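4 min read

Robot arm build, shared workshop, handout 4 (Corey Mudgway's notes, fixed up May 9, 2025)

Today: gripper only. Arm stays clamped to the bench, power OFF untill the wiring check is signed.

Recap from last time. Base joint done, shoulder still has slop. Randa Karam's fix = second washer, tighten, back off a hair. Worked on hers, try it on yours.

Parts: two fingers, palm block, one servo, side brackets left and right. Screws in the Venport tin. Not the Jilov ones, threads look the same, they aren't.

Order of work
- servo horn to center BEFORE you bolt anything
- fingers on loose, check they swing the same amount
- tighten from the palm side
- write down your open and closed values. Mine were 376 open, 286 closed, yours will differ

If it buzzes when closed, back the closed value off by 11 and try again. Don't leave it buzzing, servos cook.

Sim before real. Load the Inport file, set your own two values, run open/close a few times.

Homework: bring something light to grip. No glass. 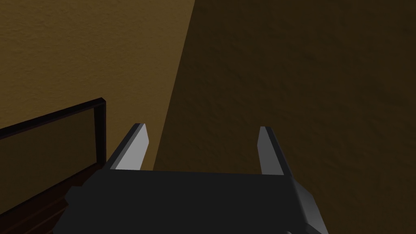
Finger gap is the thing to get right in the sim, everything after depends on it. Start every run fully open and hovering, same as the render, nothing between the fingers. Inner faces are the light gray ones so you can see wich side should touch the part. Also watch the left bracket near the box, back away from it before you turn the wrist. Save your values when done.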